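Review: the Trivis two-finger arm, after an afternoon at the Illcombe open day

Posted December 30, 2019

I'll start with the coffee, because I nearly turned around and went home over it. The Illcombe open day was supposed to have a machine that pulled you an espresso, and when I got there it had a sheet of paper taped on it and a kettle next to it. So my first impression of the future was a tea bag. But I'd driven 300 miles (okay, I was visiting my sister anyway, but still) and I'd paid for parking, so in I went, and I'm really glad I did, because the Trivis arm was upstairs and I ended up standing at that table for most of the afternoon.

Some background for new readers. I run the food side of a small catering business, mostly lunches for offices and the odd wedding, and I've been reviewing kitchen and packing gear on this site for 12 years. I am not an engineer. When I look at a robot I want to know whether it can put a lunch in a box, how much of a pain it is to clean, and whether I'd want to be in the same room with it at six in the morning. If you came for torque numbers you'll be disappointed, sorry!

The demonstration was run by Nouhaila Zerouali, who was very patient with me. She had the arm set up for small packing jobs, which means picking up a food item, putting it in a container, taking it out again, and so on. Visitors could take a turn steering it with a pair of hand controls, and after that she'd let it have a go by itself. There was a monitor beside the table with the view from the little camera down at the wrist, and I spent more time looking at that than at the arm. It's a funny way to see lunch.
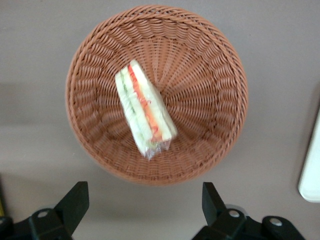
The view from the wrist: one wrapped sandwich wedge in a woven basket, with the two fingers waiting below.

The sandwich was the part I cared about, as you can imagine. A wrapped wedge is a horrible thing to pick up. The bread is soft, the plastic film slides around and catches the light, and there's that twisted bit of wrap at the end which is the natural place for a person to grab and a terrible place for a machine to grab. I asked Nouhaila if she'd chosen it to be mean. She said she'd started out with wooden blocks and got bored.

So how did it do? Well, better than I expected and slower than I'd like. On its own the arm came down, stopped for a moment as if it was reading the label, shuffled a little to one side, and closed on the bread. The first lift I watched was lovely. The second squashed the corner a bit. The third one it let go too early and the sandwich landed on its side, and the arm just went back and got it, which got a round of applause from a family behind me. I didn't keep score, and I'd be suspicious of anyone who did after one afternoon, but if a new hire packed like that I'd keep them and put them somewhere quiet for the first week.

The basket gave it more trouble than the food did. When it went in low the fingers sometimes bumped the thick braided rim, and then everything slid across the table together. Nouhaila's fix was to come in from higher up and nearer the middle. I'd want a heavier container, or something tacky underneath. She also had a plain shallow dish she swapped in for the younger kids, and the arm was much happier with that.

My turn with the controls was a disaster. I'm left-handed and I'd got the idea in my head that squeezing meant open. It means close. I pushed the poor basket almost 5 inches toward Nouhaila before I worked out what I was doing, and then I did get the sandwich up, and I may have cheered. The controls themselves are light and comfortable, and the lag is small enough that I stopped noticing it. My thumb got sore after ten minutes though, and I don't have big hands. There's only one size, so try before you commit.

Now the fingers, which is where I have my real complaint. They're flat black paddles with squared tips, mounted on chunky black brackets, and the brackets have screw heads sitting right there facing you. For a demo, fine. For a kitchen I look at every one of those little screws and see a place for mayonnaise to live. I asked about washing them and was told the paddles come off and the brackets get wiped down. Wiped down doesn't cut it for me. I'd want a smooth cover over the whole lot before it went near anything unwrapped. Wrapped food only, as things stand, and I think Nouhaila agreed with me, though she was too polite to say so.

Noise is good. You could chat over it easily. It makes a sort of sighing sound when it changes direction that I found soothing and the man next to me found creepy.

I had a quick look at two other tables so I could compare. Nutine had a suction picker that was much faster and went through a stack of sealed cartons like nothing at all, but it was no use on anything crinkly - they tried a bag of rolls while I was there and it kept hissing at them. Ozoliņš had a soft rubbery hand that I badly wanted to love. It was gentle with a peach! But it was down for repairs twice while I waited, and the line was long, so I only saw it work for a minute or two. If they're back at the June open day I'll go straight there first.

On price, I was quoted 600 a month to rent the Trivis arm with the controls and the wrist camera, setup not included. That's too much for a business my size when what I'd get is a slow packer who can't touch an open sandwich. For a school kitchen lab or a bigger company that wants to try things out, I can see it. The training part is friendlier than I'd feared, and Nouhaila said most people get a usable first task going within a day or so. I haven't tested that, so take it as her word.

Would I go to the open day again? Yes, in a heartbeat. Wear flat shoes, bring your own coffee, and get upstairs early, because by midafternoon the line for the hand controls was down the hall.

Liked: gentle enough with soft bread most of the time, quiet, easy controls, a very good host.
Didn't like: slow, one size of hand control, exposed screws, gets into arguments with light baskets.
My rating: three and a half out of five, and I'd go to four if they cover the brackets.

Comments are open if you've used one of these for real work. I'd especially like to hear from anybody packing wraps or burritos with it, as I forgot to ask.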